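Chapter 4
Woven Cloth and How It Behaves

Learning goals
After this chapter you should be able to tell warp from weft, name the three basic weaves, work out the weight of a fabric from a small sample, and explain why cloth stretches more in one direction than another.

4.1 Warp and weft

Woven cloth is made from two sets of threads that cross at right angles. The warp runs the length of the loom and is held under tension while the cloth is made. The weft is carried across it, over some warp threads and under others. Where the weft turns back at each side it forms a firm edge called the selvage. If a piece of cloth still has its selvage, the warp runs parallel to it.

Warp threads have to stand up to the strain of the loom, so they are usually spun with more twist. You can feel this in many fabrics. Pull a piece of shirting along the warp and it hardly moves. Pull it along the weft and it gives a little. Pull it at 45 degrees to both, on the bias, and it stretches easily, as the threads are free to swing out of square.
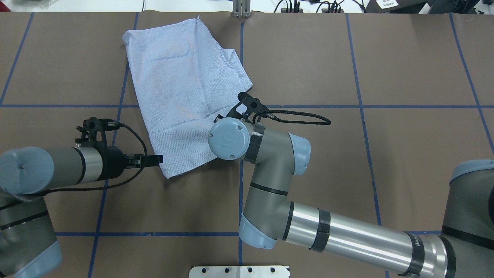

The same freedom explains drape. A sheet of paper bends in only one direction at a time, but cloth can bend in two, and the small squares between its threads shear into diamonds as it does so. A loose weave shears easily and falls in soft folds. A tight weave resists and stands away in stiff ones.

When warp and weft are of different colors, the eye blends them at a distance. Chambray, with a colored warp and a white weft, is the usual case.

4.2 Fabric weight

Mills sell cloth by its weight in grams per square meter. The Coriletti mill ledger used in the exercises lists a canvas at 600 and a heavier one at 700. To find the weight of an unknown fabric, cut a square 10 centimeters on a side, weigh it in grams, and multiply by 100. Mehrangiz Rashti's workshop notes, reprinted in Appendix B, advise cutting well away from the selvage, where the threads are often packed closer together.

4.3 The three basic weaves

Plain weave is the simplest. Each weft thread passes over one warp thread and under the next, and the following row reverses the order.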